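Folding cloth, week five

Sunday, September 24, 2023

I promised to write here after each meeting of our robot club, and I have already missed two. So this post is longer than usual.

Our student project this term is to make the arm fold a piece of cloth. When Emanuel Preda proposed it, I thought it was too easy for a group that had built a line follower and a small sorting machine before. I was wrong. A block stays the same block when you touch it. A cloth becomes another shape each time, and the program that worked on Monday does not know what it is looking at on Thursday.

We named the project Kivow. The name means nothing, it was only free on the school server.

For the first weeks we used a plain white napkin, and this was a mistake. On a white table the camera could not find the edge, and also we could not find it when we watched the recordings later. Then we tried a dark blue one, which was better for the edge but it was thick and the fold opened again by itself. Now we use printed cotton with lemons and oranges on it. I bought it from the remnants box at Gurkden, the fabric shop near the tram stop. The pattern has many small things in it, leaves and flowers and so on, and it helps us to see how far the cloth moved between two pictures.

We work like this. One person drives the arm by hand and takes a corner, brings it over, and lets it go. The computer saves the movement. Then we put the cloth back in a different position and do it again. We want 115 good recordings before we train anything, and after today we have 50. A recording is not good if the cloth slips, or if the driver stops in the middle to think. I stop to think very often, so many of mine were deleted.

The hardest part is to come down at the correct height. Too high, and the fingers close on air. Too low, and they push into the table and the arm gives an error and we must start it again.

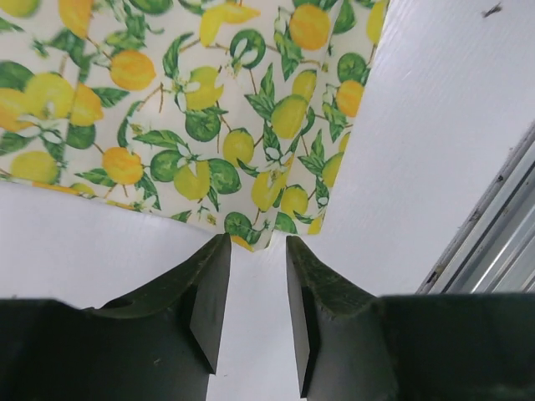
Dobre, who is the youngest in the group, found a better way. He goes down slowly beside the corner with the fingers open, moves in from the side, and only then closes. It takes more seconds but the number of errors became much smaller. I copied his way and my recordings are better now, although he is still faster than me.

We will show the project at the Clindano student day in February. The rules say the robot must do the task three times without help, and the cloth is placed by a judge. I am a little afraid of this judge.

Next week I want to write about the training. If somebody has experience with soft materials, please write to me what learning rate you used.

Comments

mihnea_r
We did towels last year. Keep also the recordings where the first grip fails and the driver tries again. Ours learned to recover from them.

Petra
I like that you write the mistakes too. How long is one recording?

Author reply
Petra, 19 seconds if Dobre is driving. With me it is longer. Mihnea, thank you, I will ask the others if we still have the deleted ones.

Contact | © 2023 Kivow student project blog | Back to top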